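CHAPTER 7
Planning and Paying for a Robot Workcell

After reading this chapter you should be able to:
list the main headings in an equipment budget for a single-arm workcell;
separate the purchase price from the cost of ownership;
decide which items may be bought late and which must be ordered first;
write a short statement of need that a finance office can act upon.

7.1 Starting from the task

A purchase should begin with the object to be handled and the surface on which it rests. The arm is chosen afterwards. Buyers who reverse this order often find that the reach, the gripper or the table does not suit the work, and the correction is charged to a budget line that was never opened.

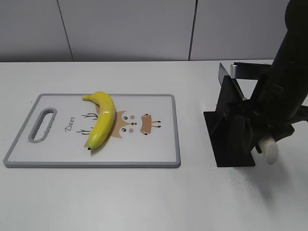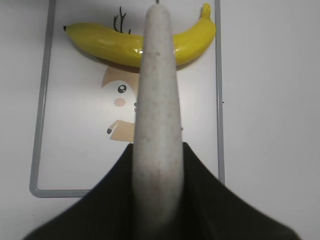 Figures 7.1 and 7.2. Handling task with a banana on a printed cutting board: workspace view and view from the gripper.

The objects in such a task cost very little, and for that reason they are frequently left out of the plan. Fruit must be replaced often. Household goods go out of production, and a board with a particular printed design may be impossible to match a year later. The planner should buy spares of every durable item at the outset and enter perishable items as a running cost.

Views of both kinds shown in the figures should be costed separately. A fixed camera needs a stand, a cable route and a place in the room where it will not be knocked. A camera carried at the gripper needs a cable that can bend with the arm, and in close work the finger may hide a good part of the object. Where the task depends on seeing the whole object, provision for a second view belongs in the first request.

7.2 The Skunbridge case

The technical college at Skunbridge planned two workcells, one for its main site and one for its annexe at Badstead. The first request listed the arms, grippers and cameras only. It was returned by the finance office with 21 queries, most of them on delivery, power supply, fixings and training. The arms were to be supplied by Bošković and the tables by a joinery firm in Flelbridge, and neither quotation included installation.

The revised request ran to roughly 163 lines. It placed finger tips, cables and table surfaces under a heading for wearing parts – a heading absent from the first version – and moved the training of staff into the first year of the plan. Approval was given in May.

The case will be used throughout this chapter. Section 7.3 sets out the headings of the revised request in full, and Section 7.4 deals with the comparison of quotations where suppliers do not describe their goods in the same terms.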